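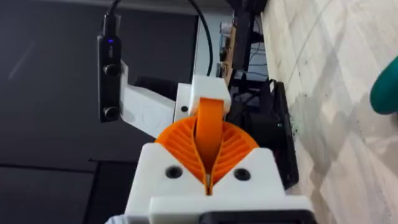 I've been living with the Skallura soft finger kit since June, long enough to have opinions, so let's get into it. Short version: I like it a lot, I'd buy it again, and the instructions made me want to lie down on the floor.

What you get is a printed white gripper body and a pair of orange flexible fingers with those slanted ribs inside, the kind that bend around whatever they're squeezing. You supply the arm and the motor. I bought two kits, one for each arm, and Roscoe Thibodeaux (who talked me into this whole thing over lunch) lent me his good hex drivers and has not had them back yet. Sorry, Roscoe!

Putting it together

The leaflet says 15 minutes per gripper. My first one took most of an evening. The fingers slide onto their carriers easily enough, but the leaflet shows the carriers from underneath and never says so, and I had the whole thing closed up before I noticed that mine opened when it should have closed. Out came all the screws again. The second gripper went together in 20 minutes, with coffee, so once you know the trick you're fine. The trick is: flip the drawing over in your head at step 5.

Print quality is very good. Clean edges, nice chamfers, and the screw holes took the screws without any drilling. I did find a bit of stringing inside one of the housings, which I picked out with tweezers. If you've ever bought printed parts from a small shop you know how much worse it can be.

Picking stuff up

My old grippers had hard, flat jaws, and they were great at exactly one thing, which was square blocks. Anything round would squirt out sideways and roll off under the bench. So of course the first thing I did with the new fingers was to go after all the awkward shapes I could find in the house. The kids' toy tin has been very useful, and the kids have been very patient about it.
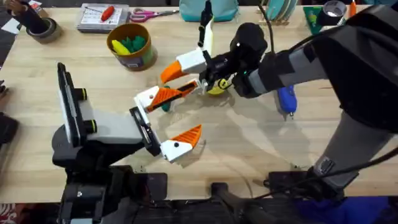
Both arms at work over my table, with the toy tin standing by at the back.

Small light things are where you have to slow down. The fingers get pretty close together at the tips, so they can pinch something small, but you want to come in straight. Come in at an angle and the soft tip folds a little and nudges the piece away from you. I lost a whole afternoon to this before Amancay Urrutia told me (by text, with a lot of capital letters) to drop my closing speed. She was right. I now run them at less than half of what I used on the hard jaws and I'm much happier.

Bigger round things, though? Wonderful. The ribs give, the finger wraps, and you don't have to be perfectly centered. I stopped fussing over my approach angles for cylinders and the like, which used to eat up so much of my time. And if you misjudge it and squeeze too hard, you've got rubbery orange stuff pressing on your object and not a lump of hard plastic.

Handing things over

I really wanted these for passing objects from one arm to the other. With stiff jaws, if the two arms disagree even a little about where the object is, something has to lose, and it's usually a screw or a gear. Soft fingers let both sides hold on for a moment while they sort it out. It makes the whole business so much less nerve-racking!

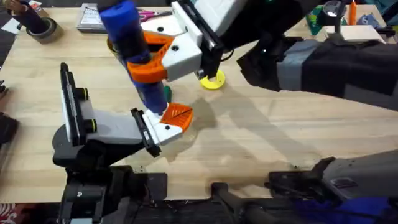
The tall blue cylinder up in one gripper, with the second gripper right below it.

Tall things held upright are my favorite for this, as there's plenty of room for a second set of fingers. Short fat things are harder. You run out of places to grab, and the white housings are wider than you'd think, so plan for them to bump into each other. I'd love a slimmer version of the housing, and I wrote to Skallura to say so. I got a friendly answer from a Helmut Oltmanns, who said it was on his list. Fingers crossed (orange ones).

The gripes

Dust. The orange material picks up every crumb and hair on the table, and grip suffers when it's dirty. A damp cloth fixes it, but you'll be doing that often.

Spare fingers only come in packs of 5, which is a strange number for something you use in pairs. I guess I have an odd one forever.

And the leaflet, again. Please, somebody, redraw step 5.

Would I tell a friend to get it? Yes, and I already told Lambros, who went and ordered one for his single-arm setup. If all you ever move is boxes, keep your hard jaws and save the money. For a table full of mixed junk like mine, get these, and leave yourself an evening for the first one.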